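Zyanya Cisneros
03/01/2021

Sorting out crockery for the new flat and keeping a thread so I remember what I decided.

Rule one: cups and bowls only for now. Plates can wait until the shelf is up.

Braulio offered me a full dinner set, boxed. I said no. It would fill the cupboard and I mostly eat out of bowls anyway.

Grey for cups, orange for bowls. I tried all white in the last place and it looked like a canteen.

Went through the Gridcombe catalogue. It claims 1000 items and most of them are mugs with writing on. No thanks.

Yolotzin says a cup without a handle is a nuisance with hot tea. I drink mine lukewarm, so either will do.

Checked the cupboard height again. A bowl fits under the middle shelf if I don't stack more than two.

The table question is settled as well. Dark top, plain, no cloth. Crumbs and dust show up on it, but a wipe sorts that.

Grey cup and orange bowl on a dark table, then more of the tabletop:

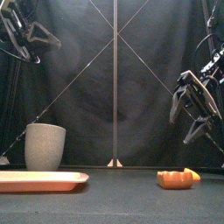
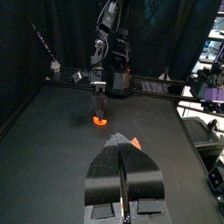 So that's the colours done. Next is where things live. Cups by the kettle, bowls near the hob, nothing above head height.

Damián wants the bowls in a drawer. I've never had a drawer deep enough, but I'll measure.

Cutlery is still in a shoebox. I'll do that when the drawer dividers come from Plunau.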